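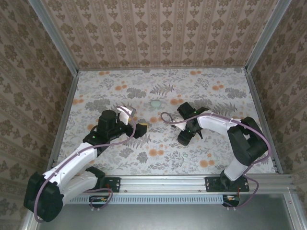 Week 5 handout: two arms, one small case

Hi all! I've typed up my notes from Wednesday's talk so you can stop photographing the whiteboard. The student project unit is called Bevan, and you'll be working on it in pairs (one of you per arm, swap whenever you like).

The little mint-green case is our object for this stretch. It's small, it's rounded, and it will teach you more about grip than I ever could from the front of the room. Start with both arms pulled back and the case near the centre of the floor. Bring the left gripper in first, slowly please, then the right. Keep your eye on the purple cables when you fold an elbow, they love to snag.

Once both sets of fingers are on the case, ease off the speed and try a small lift. A few millimetres is plenty! I'd much rather see a dull, steady hold than a heroic one.

Save your run in the Arik folder with your group's colour in the file name. Run 155 is my own demo, so have a look at that if you get stuck. 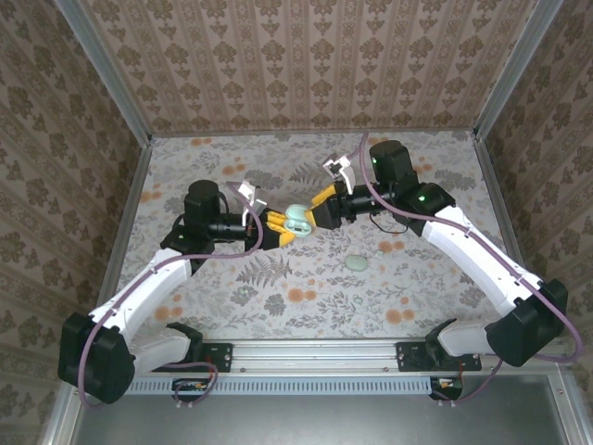
Why do we use two grippers on something this small?
Because the unit is about coordination, and when two arms share one object, any mismatch in timing shows up straight away.

Bring your logbooks next week.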